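Section 6: Washing blankets, throws and small bits

Applies to the Floro 400 washer-dryer, all flats at Plornbridge. Read section 2 first if you haven't registered your key fob, machine wont start without it.

Big soft things first, as these cause most of the call-outs. Fleece, plush, anything with a pile. Small cloths can go in the same load if the colours are friendly (see 6.2).

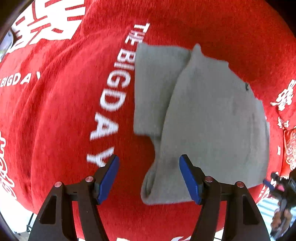
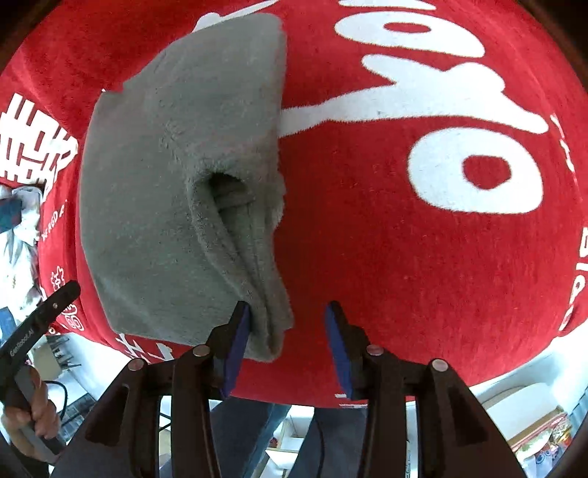 Red fleece, grey cloth.

6.1 Before you load

1. Check the label. Tub symbol with a cross = don't. Take it to the cleaner's.
2. Shake it outside. Not on the landing please.
3. Empty pockets, undo ties, close zips.
4. Printed lettering or pictures - turn the item inside out. Print lasts longer that way.
5. Feel round the drum seal for coins, hairgrips, socks from the last person.
6. Clean the fluff filter. Bottom right, quarter turn to the left, pull. Rinse, push back, quarter turn to the right until it clicks.

CAUTION: Do not open the filter with water in the drum. It all comes out on the floor and then down to the flat below. If the water light is on, run DRAIN first and wait for it to go off.

6.2 Sorting

Reds and dark blues on their own for the first two washes. After that, with other darks. Greys are usually fine with them once the red has stopped running - test with a damp white hanky on an inside corner. Pink hanky, wash it alone again.

Never mix fleece with towels. Towels shed, fleece grabs it, you'll be picking bits off till August.

Wool is section 7. Don't guess.

6.3 Loading

1. Fold the blanket loosely in half, then feed it in a bit at a time. Don't ram it in as a ball.
2. One double blanket OR two singles. Not both.
3. Small cloths go in last, opened out. A folded cloth comes out with a dry middle.
4. Leave a hand's width at the top of the drum. If you can't get your hand in, take something out.
5. Push door until it clicks. Check nothing is caught in the seal.

Note: a single blanket by itself can go lopsided and the machine will refuse to spin. Add a couple of old pillowcases to balance it up. Same colour group obviously.

6.4 Powder and softener

Liquid only for fleece. Half a cap of Dabbas Gentle or whatever you normally use, in the middle drawer. Powder leaves white marks in the pile and people then report it as a fault. It isn't.

No softener. It flattens the pile and gums up the filter.

6.5 Starting the wash

1. Fob on the reader. Wait for green.
2. Turn dial to BULKY.
3. Press TEMP till it says 30.
4. Press SPIN till the middle bar lights. Top bar is for cotton.
5. Hold START for two seconds.
6. Door locks. Small padlock shows on the display.

Forgot something? You have until the padlock stops blinking to press PAUSE. After that the door stays locked until the end, no way round it. Please don't pull the handle, we have replaced enough of them.

6.6 Drying

Best on the rack. Lay blankets flat over at least three bars, swap sides at half time.

If you must use the dryer:

1. Filter again. Yes, again.
2. Dial to DRY, heat to LOW.
3. Run a short cycle, take everything out, shake, put back the other way round.
4. Stop while it's still slightly damp in the seams and finish on the rack.

CAUTION: High heat melts fleece. It goes hard and shiny and there's no undoing it.

CAUTION: Nothing that has had oil, wax or paint stripper on it goes in the dryer, even after washing. This includes cleaning cloths. Fire risk.

6.7 Folding and putting away

Bone dry first. Leave overnight if not sure. Smell it - if it smells of anything damp, back on the rack.

Fold in thirds long ways, then in half, and half again. Pile side in. Small cloths can be tucked inside the last fold so they dont wander off. Cotton bag is better than plastic for storing over summer.

6.8 When it goes wrong

Display says UNB - load is lopsided. Press PAUSE, wait for the padlock to go, open, spread things out, restart on SPIN only.

Display says FLT - filter full or not clicked in. See 6.1 step 6 and read the caution.

Display says F6 - water not coming in. Check the blue tap behind the machine is in line with the hose. If it is, stop and ring.

Fob reader stays red - fob has dropped off the system. Hold it flat on the reader for a slow count of ten. Still red, see section 2.

Banging on spin - stop it. Usually a zip or a button against the glass. If it bangs with nothing inside, do not use, ring.

Anything else: ring Jurnoneo repairs on extension 2416, ask for Sidra Hayat. Have the display code ready, and your flat number. Leave a note on the door so the next person knows.

Section 7: Wool and hand-wash items - next page.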